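Flultora G2 parallel gripper against the Tefera T-Slim, simulated drawer tasks
Reviewed by Saron Gidey, October 2025

We have used the Tefera T-Slim as our default end effector model at Illdale for two years, mostly on desk-tidying tasks. Flultora released the G2 model package in August and asked whether we would run it through the same set. I bought the licence at the normal price and ran both on an identical arm, controller and desk. Everything below is simulation. I have not handled the hardware of either.
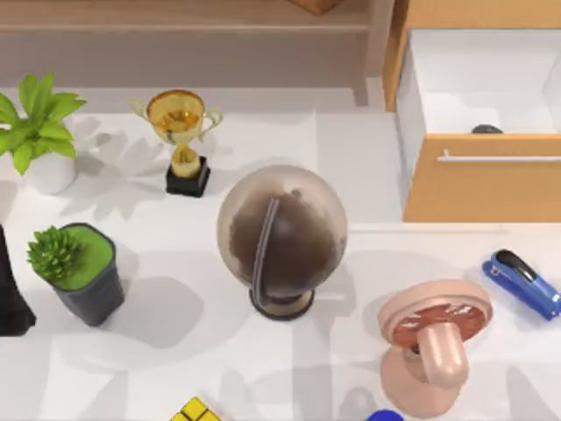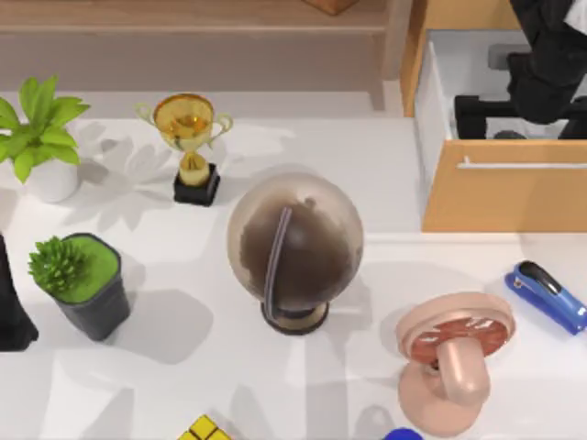

Desk set with the cabinet at upper right, arm in the cabinet in the second view only.

Setup

The controller was Useo in joint impedance mode with factory gains. I changed nothing between grippers except the tool mass, the tool centre point and the collision mesh. Each gripper did 200 episodes on the drawer task: reach into the cabinet drawer, grasp whatever is assigned, lift clear of the front panel, set down on the desk. Start poses were drawn from the same seed list, so episode 14 on one gripper is episode 14 on the other.

The desk set is our usual one. The globe is the awkward item because it is large and stands in the middle, and the planner has to route past it or over it. The trophy handles catch loose finger geometry. The stapler lies at an angle and tests wrist rotation more than grip.

Drawer work

The G2 completed 168 of its 200 episodes. The T-Slim completed fewer, but I lost part of that log to a full disk and would sooner not print a figure I can't back up. The gap was clear enough on the episodes that survived.

Most G2 failures had the same cause. The finger carriers are wide at the knuckle, and when the target sits close to the drawer front the outer carrier touches the panel before the pads have closed. Useo reads this as contact and stops. You can raise the contact threshold, and the count improves, but then the arm leans on the panel and you get drawer motion you did not ask for. I left the threshold alone for the scored runs.

The T-Slim goes into tight spaces more easily. Its weakness is after the grasp. Smooth rounded objects creep in the pads during the lift, and by the time the wrist has cleared the panel the object has turned enough to spoil the placement. The G2 pads held position better in every comparable episode I replayed.

Model quality

The G2 package is tidy. Inertias are given per link, joint limits match the data sheet, and the collision mesh is split into convex parts of sensible size. Two complaints. The visual mesh is very heavy for what it shows, and the black material swallows detail, so from an overhead camera it is hard to judge finger opening by eye. I put a lighter material on the pads for debugging and took it off again for the scored runs.

The T-Slim package needs work before use. The mimic joint has the wrong sign on the second finger in the version I have. It has been wrong for a long time and the fix is one line, but new users lose an afternoon to it.

Cameras

Both grippers were run with overhead views only. A wrist camera would help inside the drawer, where the arm hides part of the white interior from above. The G2 has a mount frame defined for one. The T-Slim does not, so you add your own and guess at the offset.

Stability

The G2 gave me 8 solver warnings across the full set, all at finger closure and none of which ended an episode. Dropping the time step removed them and made the runs noticeably slower. I would live with the warnings.

Verdict

For open desk work, buy the G2. Grip is better, the files are clean and support answered both my questions within a day. For narrow drawers, or anything with a raised front edge, the T-Slim is still the easier fit once you have corrected the joint sign. Flultora says a slimmer carrier is planned. I will rerun the drawer set when it is out, with a bigger disk.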